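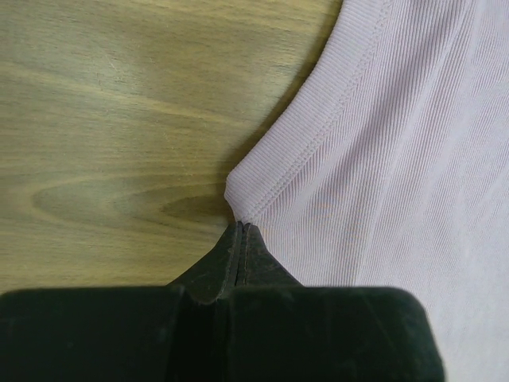
A reader in Dakent wrote that the folding line had lost no jobs and she still wouldn't go back to it. Her complaint is with the pace, and I think she is right.

Home | Opinion | Work | Archive | Contact

At the Enden garment plant, 4 folding stations now have grippers. A ribbed edge is hard to pick up – it stretches and it rolls – so a person stands by to clear failed grasps. Management counts this as lighter work. I count it as waiting, timed by a machine, for six hours of a shift. The operators should set the cycle rate and be paid at the old folding grade.

We use cookies to improve your visit. Accept | Settings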